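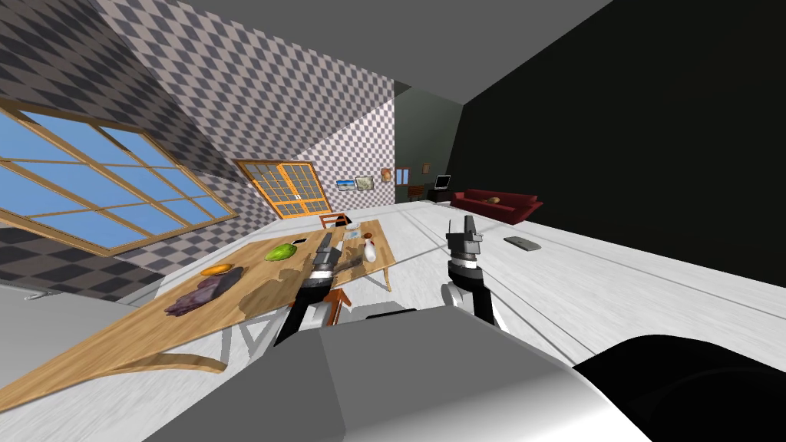 The practice room at the Tarimum open day, with the left gripper over the near end of the table.

I'd been meaning to get out to Tarimum ever since my cousin moved to Gorov, and on 7/16/22 I finally did it: 115 miles, one bad gas station burrito, and a parking spot right by the door! Tarimum is a small company that trains robots to do household stuff, and once a year they let people in to drive one.

Well, drive one inside a computer. The robot you get to steer lives in a program called Ondadari, in a made-up house with a wooden dining table, checkered walls and a long red sofa I would happily have in my own place. You sit in a kitchen chair with a handle in each hand, and whatever your hands do, the two arms on the screen do too. Everything gets recorded, and later the robot studies the recordings and tries to copy you. I asked our guide if that meant it would copy my mistakes. She said they throw those out (she said it very kindly).

There were 36 of us and 2 stations, so I had plenty of time to watch other people's turns. A retired dentist was terrific at it. A boy of maybe nine was even better, and he kept giving the dentist tips.

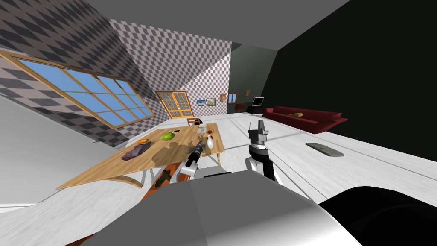 Celeste Painemal
Contributing writer, weekend trips

The job we all got was to reach over the table, pick something up and set it down somewhere else. Easy, right? There's an orange fruit, a green melon, a white bottle and a few other things to choose from, and I went straight for the bottle since it looked the most like something with a handle-able neck. What I hadn't counted on was my right hand. I was concentrating so hard on the left that I forgot the other one was connected, and the right arm was up there pointing at the ceiling the entire time like it had a question.

The view takes getting used to as well. The room leans, so my head kept leaning with it, and by the end my neck had opinions. You're looking out over the robot's own big gray chest, and I kept wanting to scoot forward in my chair to see past it. Scooting does nothing. I tried it twice.

My first run was a mess. I closed the gripper way too early, nudged the bottle, said a word the nine-year-old enjoyed, and asked to start over. The guide pressed a key and the table reset itself, and I'd like that key for my kitchen. On my fourth try I got the bottle up and over and put it down standing, and I got a little round of applause!
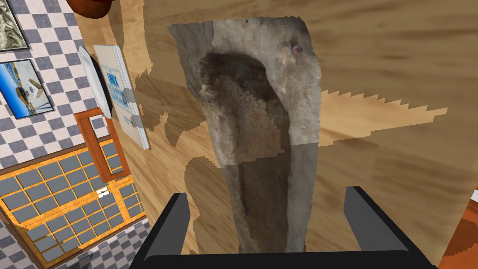

Open gripper down at the tabletop, by the rough gray piece with the hollow in it.

After lunch they brought out the hard one, a lumpy gray thing that looked to me like a stone trough. The dentist thought it was a bone. There's no obvious place to grab it, and you have to decide how wide to open the fingers before you go in. I got them wide enough, one on each side of the narrow end, and then sat there for ages, afraid to squeeze. The shadows have jagged little steps in them up close, and I kept mistaking them for edges.

Turns are 20 minutes and you do want all of them. Sign-up is on a clipboard inside the front door, so go there before the coffee. Ask to see the replay too, where the arms run through your recording on their own while you stand and watch your own hesitations played back. The sandwich place next door, Lukoševičius, closes early on Saturdays, and the beet soup was gone by the time I got there.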